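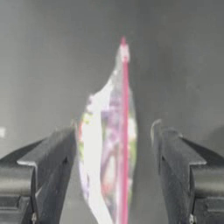 O fecho cor-de-rosa, quase na vertical, num saco de plástico transparente.

Em defesa do saco com fecho

Gosto muito de sacos de plástico com fecho. Gosto deles como outras pessoas gostam de canetas ou de cadernos, com preferências, manias e uma gaveta só para eles. E quero defendê-los, porque ultimamente toda a gente que escreve sobre arrumação só fala de frascos de vidro e de caixas com etiqueta escrita à mão (bonitas, admito, e tenho algumas).

A minha conversão deu-se em março, quando mudei de casa. Tinha comprado um conjunto de caixas rígidas Grundska, todas do mesmo tamanho, convencida de que era assim que as pessoas organizadas viviam. Ao fim de uma tarde metade das caixas ia com três coisas lá dentro e muito ar por cima. As fitas, os botões, os restos de papel de embrulho, os guardanapos de festa que sobraram do aniversário da minha sobrinha, tudo aquilo dançava de um lado para o outro. Passei o conteúdo para sacos e de repente cabia tudo numa prateleira. Uma prateleira! Uma caixa ocupa sempre o espaço de uma caixa, esteja cheia ou vazia. Um saco ocupa o espaço do que tem dentro, e quando se esvazia dobra-se e desaparece.

Depois há a transparência. A Perrine Rey, com quem partilhei casa durante anos, etiquetava tudo com uma letra lindíssima e nunca encontrava nada, porque as etiquetas diziam "diversos" e "vários". Com um saco transparente nem preciso de ler. Vejo um bocado de roxo e já sei que são as fitas de seda, vejo verde-claro e são os papéis da Páscoa. O plástico amarrota, faz reflexos, às vezes só se percebe uma mancha de cor, e chega perfeitamente. A memória trabalha muito bem com manchas de cor.

E o fecho, claro. Prefiro mil vezes os fechos coloridos aos transparentes! Num saco de fecho transparente anda-se à procura da borda com a unha, aperta-se no sítio errado, pensa-se que está fechado e não está. Com um risco cor-de-rosa vivo sabe-se logo por onde se abre e para que lado se vira o saco na gaveta. Parece um pormenor pequeno, mas quem mexe nestas coisas todos os dias agradece. 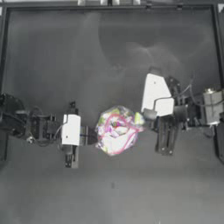

O que me leva à questão de encher. Há quem defenda que se deve dobrar tudo muito direitinho, e o meu amigo Radek Vondráček chega a passar o papel de seda a ferro antes de o guardar (no mínimo, sem vapor). Eu sou da escola contrária. Papel de seda, retalhos, fitas, tudo o que é leve e mole pode ir amarrotado para dentro do saco, desde que se tire o ar antes de fechar. Fica uma almofadinha redonda, um bocado cómica, que se encaixa em qualquer canto. Para os documentos e as fotografias já não digo o mesmo, esses querem-se planos e deitados.

Sei qual é a objeção, e é séria: é plástico. Respondo com a minha gaveta. Comprei uma embalagem de 15 sacos nessa mudança e tenho 13 ao serviço. Os outros dois rasgaram-se, um por culpa minha, que insisti em meter lá ganchos de cortinado. Lavo-os com água morna e um pingo de detergente, viro-os do avesso e ponho-os a secar enfiados numa colher de pau – ficam com ar de bandeirinhas. Um saco destes tratado com algum respeito dura muito tempo, e deitá-lo fora depois de uma sandes parece-me um desperdício enorme.

Continuo a usar frascos para o arroz e para o feijão, que ficam lindos na prateleira da cozinha. As caixas Grundska também não foram para o lixo, servem agora para guardar os sacos, de pé, uns atrás dos outros, com os fechos todos virados para cima.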